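Workshop and Kitchen Tips: Budgeting for a Small Robot Arm

I have wanted a robot arm on my bench for years, and this summer I finally worked out how to buy one without wrecking the household budget. I've had such fun with it! A few readers have asked what to plan for, so I've gathered up my notes, mistakes included.

Start with the job. Write down the heaviest thing you want moved, then the most awkward thing (for me that's a floppy bag of seed compost, which is harder than any tin). My rule is to double the weight of the heavy one and shop for that. An arm rated at 500 grams sounds feeble until you weigh the things you really pick up in a day — spice jars, seed packets, a box of screws, all well under.

Get a quote for everything, and get it in writing. The first quote I had, from Wostden, was 994 pounds for the arm, and I nearly danced round the kitchen. Then I added the gripper, the power supply, the mounting plate and the emergency stop button, and the true figure was 2,263. Every one of those was on the website, only on different pages.

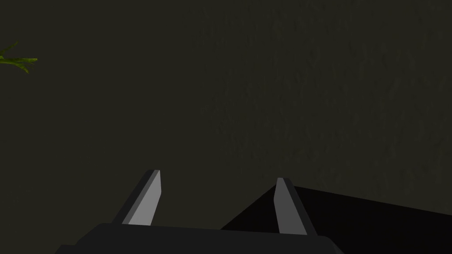 By Chepkoech Nyamweya
Tips page, November 6, 2022

Now for grippers, my favourite bit of the shopping. A plain one with two straight fingers will do a huge amount, and I'd start there every time. Ask the seller how wide it opens and measure your widest jar, pot or tool handle before you order. Ask how wide the body is too! I only ever thought about the fingers, and the block they sit on is the part that bumps into things when you reach between a plant pot and a wall.

Rubber fingertips are a cheap extra and worth having from day one. Zekum sells them in pairs and Janevski in bags of ten, and the bags work out cheaper if you cut them up and share with a friend.

Practise in software before you spend. Plenty of arms have a simulator you can download, and you can spend whole evenings driving a gripper about in a pretend room for nothing. Put in the dark corners and the houseplants as well as the tidy bench. I changed my mind about the arm length after two evenings of this, and saved myself a return parcel.

Other things for the list:

A lamp. If you plan to add a camera, put money by for decent light. A clip-on desk lamp with a bendy neck is fine.

A solid bench. Mine wobbled, and the arm wobbled with it. Two lengths of timber and a bag of coach bolts sorted that out.

Floor space. Mark the full reach with masking tape and live with it for a week. You'll soon find out if the fridge door crosses it.

Spares. Skornov had a sale on cables in July and I stocked up happily. Check the plug ends match before you do the same (I have one that doesn't, if anybody wants it).

Buying second-hand is well worth a look. Ask to see the arm move through its whole range, listen for grinding at each joint, and check that the control software still runs on the computer you own. Get the original box if there is one — posting an arm without it costs a small fortune.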